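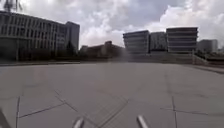
2022-09-20, Werkstattbuch, Fugenproben Serie Kista

Heute die letzten Prismen der Serie Kista aus dem Klimaschrank genommen und beschriftet. Mischung wie im September angesetzt, Härteranteil unverändert, Primer auf beiden Flanken. Als Vergleich im Freien dient weiter ein Platz mit großen, hellgrauen Platten, deren dunkle dünne Fugen in mehreren Richtungen laufen, teils schräg aufeinander zu. Bei so einem Fugenbild reicht unser gerader Zugversuch nicht aus, wir brauchen auch Scherung. Halter für den Schrägeinbau ist gezeichnet, liegt in der Mappe Luvusdale.

Zugversuch: Probe 9 zuerst eingespannt, Vorschub wie immer langsam. Abriss an der linken Flanke, Masse selbst ohne Riss. Bruchfläche sauber, kaum Rückstand am Beton. Das spricht für schlechte Haftung, also vermutlich Staub vor dem Primern. Die nächsten drei Proben aus derselben Form rissen in der Masse, so wie es sein soll. Höchstkraft 302 N, die schwächste lag bei 69 N, das ist die mit dem Abriss an der Flanke. Beide Werte im Blatt markiert, den schwachen nicht streichen.

Dehnung: bis 100 % ohne sichtbare Schäden, danach feine Einschnürung in der Mitte. Rückstellung nach einer Stunde noch nicht vollständig. Morgen früh noch einmal messen, gleiche Schieblehre nehmen (die mit dem grünen Punkt, die andere hat Spiel).

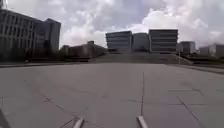 Plattenfläche vor den flachen Stufen, lange gerade Fuge rechts der Mitte.

Zur Masse Curka: Gebinde war am Rand schon angezogen, den Rand weggeschnitten und nur aus der Mitte entnommen. Topfzeit trotzdem kürzer als im Datenblatt. Beim Abziehen Fäden, Spachtel zweimal gewechselt. Wer damit weiterarbeitet, bitte nur kleine Mengen anrühren und den Deckel sofort schließen. Für Alemayehu nehmen wir ein neues Gebinde, sonst sind die Reihen nicht vergleichbar.

Offen:
Betonkörper für die Scherproben sägen, Kanten brechen, gründlich absaugen.
Trennfolie nachbestellen, Rolle ist fast leer.
Waage prüfen, zeigt nach dem Einschalten erst einen falschen Nullpunkt und springt dann zurück.
Schrank bleibt über Nacht an, Tür klemmt unten, fest zudrücken.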